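Plelemow Law Courts — media and public access checklist, Courtroom 5
Completed by: Musa Okafor, court services
Matter listed: Abubakar (bankruptcy), creditors' hearing, July

1. Street entrance and forecourt
Barriers in place by 8 a.m. Yes.
Camera crews kept behind the painted line. Yes, after one reminder. The line is faded near the taxi rank and needs repainting.
Ramp clear. No. Two tripods and a light stand on the landing, moved on request.

2. Screening
Walk-through detector tested. Yes.
Bag scanner tested. Yes. Belt stops if a bag strap catches on the left roller. Reported to Solter again.
Tray supply adequate. No. We had 13 trays, and the queue was back to the doors when the debtor's party arrived early.

3. Side corridor
Private entry for parties available. Yes, not used. Counsel preferred the front.
Fire door closes unassisted. No — it sticks on the carpet strip. Wedge removed and binned.
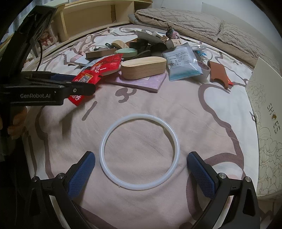
White ring on printed bedding.

4. Courtroom 5
Gallery limit displayed. Yes, 100 seats.
Standing at the back. None allowed. Overflow sent to the Karka Room, where the audio link dropped out twice before lunch.
Reporters' bench power points tagged. Three of four. The end one is out of date and has been taped over.
Phones off notice read aloud. Yes, by the associate.
Aisles clear. Mostly. Laptop leads across the aisle at the second row, taped down at the break.

5. Exit
Parties out through the front, with two officers. Crews came over the line at the kerb. No injuries, one scratched car door. Owner has been given a claim form.

Comments (Salma El Khatib, registry)
Agree on the trays. I've asked for more before the hearing resumes. The fire door was on the last two checklists as well, so please log it as urgent this time. Overflow audio to be tested at 8.30 a.m. on the day, with someone sitting in the Karka Room while it's done.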